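Setting up a whiteboard in a shared office with a ribbed ceiling

Dec 15, 2020

A room with a metal ceiling and a row of windows is bright and cheap to light, but it is hard on a whiteboard. Glare is the usual fault, followed by chairs parked in the reading line. The steps below were worked out for the Zustow office at Balasora and apply to most rooms of the type.

1. Switch on every ceiling light and open the blinds. Glare has to be judged at its worst.

2. Hold the board upright at the proposed spot and sit in each chair in turn. Mark on the floor any position from which a bright streak crosses the writing area.

3. Turn the board a little at a time until the streaks fall near the top edge. A board facing the window squarely is seldom readable before noon - try it side-on first.

4. Keep the nearest chair back at least 300 mm clear of the board, so that the lower part can be reached.

Fluorescent lights, office chairs and a window in the same room:

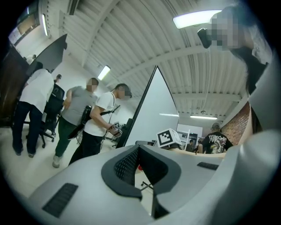
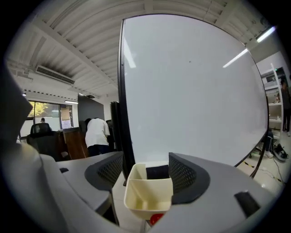

Is it worth replacing the tubes with dimmer ones to reduce glare?

Moving the board costs nothing and usually does more. Dimmer tubes also darken the desks, and the reflection stays where it was.

5. Fix the board with 4 screws, one at each corner. Into brick, use plugs; into wooden panelling, find the batten behind first. The Hemmin rail kit spaces its holes at 400 mm, which rarely matches the battens, so drill new ones.

6. Wipe the surface with a damp cloth and leave it to dry before writing. Solvent cleaners raise the shine on older boards.

Repeat step 2 in April, when the sun is higher. Spare rail clips are listed in the Zerkville catalogue under part 951.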